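집에서 봉합 연습하기, 연속봉합 편

지난번에 단순 단속봉합 글을 올렸더니 다음 편은 언제 나오냐는 쪽지가 꽤 왔어요. 실습 시험 앞둔 분들이 많은가 봐요! 오늘은 절개선 하나를 실 한 가닥으로 쭉 닫아 가는 연속봉합을 해 볼게요. 저도 처음엔 중간에 실이 느슨해져서 몇 번을 풀었는지 몰라요.

준비물부터 볼까요. 연습용 조직, 니들홀더, 톱니 있는 포셉, 실 가위, 곡침 달린 봉합사면 충분해요. 조직은 실리콘 패드도 괜찮은데, 저는 정육점에서 껍질 붙은 삼겹살 덩어리를 사다 씁니다. 9cm쯤 되는 네모로 잘라 달라고 하면 다루기 편해요. 패드는 Gema 걸 한동안 썼는데 바늘 구멍이 금방 찢어져서 이제 안 써요. 실은 꼬임사(braided)를 권할게요. 매듭이 잘 안 풀려서 초보한테 편하거든요. 유통기한 지난 연습용은 한 개에 2,000원이면 구해요.

먼저 윗면에 칼로 일직선 절개를 넣어 주세요. 너무 얕으면 가장자리가 벌어지지 않아서 연습이 안 돼요. 그다음 한쪽 끝에서 첫 땀을 뜨고 매듭을 지어 고정합니다. 짧은 쪽 실만 자르고 바늘 달린 긴 쪽은 그대로 두세요(저 이거 두 번이나 잘라먹었어요 ㅠㅠ).

이제 같은 간격으로 떠 나갑니다. 바늘은 뒤쪽에서 삼분의 일쯤 되는 자리를 잡고, 조직에 수직으로 찔러서 손목을 돌려 빼요. 힘으로 밀면 바늘이 휘어요. 한 땀 뜰 때마다 남은 실을 끝까지 당겨 놓고 다음 땀으로 가세요. 긴 실이 상처 위로 늘어져 있으면 바늘에 걸리니까 한쪽으로 치워 두는 버릇을 들이면 좋아요.

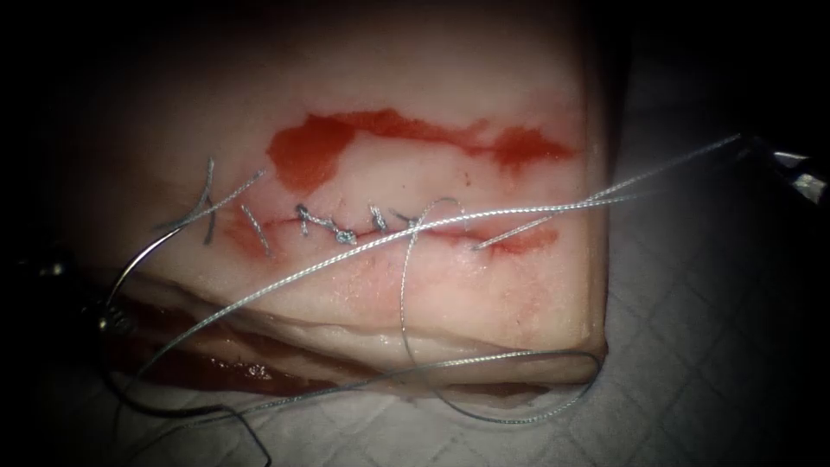
Borislav Stoyanova 님은 지난 글 댓글에 저와 다른 의견을 남겨 주셨어요. 실을 땀마다 꽉 당기지 말고 상처 가장자리가 살짝 맞닿을 때 멈추라고, 세게 조이면 가장자리가 안으로 말려 들어간다고요. 해 보니 정말 그래요. 특히 지방층까지 같이 뜰 때 차이가 컸어요. 그래서 위에 쓴 "끝까지 당겨 놓고"는 늘어진 실을 다 빼라는 뜻으로만 읽어 주세요. 조이는 건 맞닿는 데까지!

마지막 땀에서는 실을 다 빼지 말고 고리를 조금 남겨 둡니다. 그 고리를 짧은 쪽 실처럼 잡고 매듭을 짓는 거예요. 처음 두 바퀴, 그다음부터는 한 바퀴씩 방향을 바꿔 가며 세 번 더. 실 끝은 너무 바짝 자르지 마세요. 꼬임사라도 짧으면 풀려요.

다 했으면 절개선 양쪽을 손가락으로 살살 벌려 보세요. 틈이 보이는 땀이 있으면 간격이 넓었거나 그 자리에서 실이 놀았던 거예요. 저는 공책에 연습 횟수를 적는데 지금까지 236번이고, 아직도 끝매듭은 삐뚤빼뚤합니다.

정리할 때는 바늘부터 챙기세요. 뚜껑 있는 통에 따로 모으고, 연습에 쓴 고기는 드시면 안 돼요. 도마랑 기구도 부엌살림과 섞지 말고요. 다음 편은 수직 매트리스 봉합이에요. 궁금한 점은 댓글로 남겨 주세요~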